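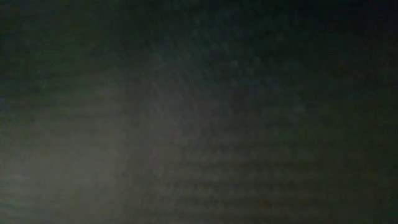 Dimness, or low light, is the condition of a room or other place in which some light is present but too little for the eye to make out edges, colors and fine detail with any confidence. It lies between ordinary indoor lighting and full darkness, and most people pass through it every day without giving it much thought - on the way down a hallway at night, say, or in a pantry with the door half closed.

Appearance

In a dim room the first thing to go is color. Reds and browns sink toward black quite early, while greens and blues hold on a little longer, a change known as the Purkinje shift after the Bohemian scientist who described it in the nineteenth century. Outlines go next. A chair and the wall behind it may run together into one soft shape, and a pale surface can seem to glow a bit simply by being less dark than its neighbors. Some people also notice a fine, restless grain over everything, which comes from the eye itself and can be seen even with no light at all.

Adjustment of the eye

The eye gets used to dimness slowly. The cones, which handle color and detail, do most of their adjusting in the first ten minutes or so, and the rods, which are far more sensitive, go on improving for more than 30 minutes. A short look at a bright lamp can undo much of this, and for that reason old household advice was to carry a shaded light and keep it low. Faint objects are often easier to see by looking slightly to one side of them, where the rods are more thickly set.

In the home

Before electric lighting, dimness was the usual state of a house after supper, and a good many habits grew up around it. Bernadette Strickland's household history of Irkside, a mill village, gives a whole chapter to the subject, and a very pleasant chapter it is. She records whitewashed stair edges, light-colored crockery kept on the lowest shelf, and the custom of leaving every chair pushed in at bedtime so that anyone coming down for water would have a clear path. Desmond Escobedo later gathered similar customs from Pennington, where families called the hour before the lamps were lit "the gray" and saved it for talk, shelling beans and other work that the hands could manage alone.

Modern homes use dimmer switches, night lights and low bulbs to much the same end, and many people still find a softly lit room the easiest place to settle down after a long day.

See also: Candlelight; Night vision; Twilight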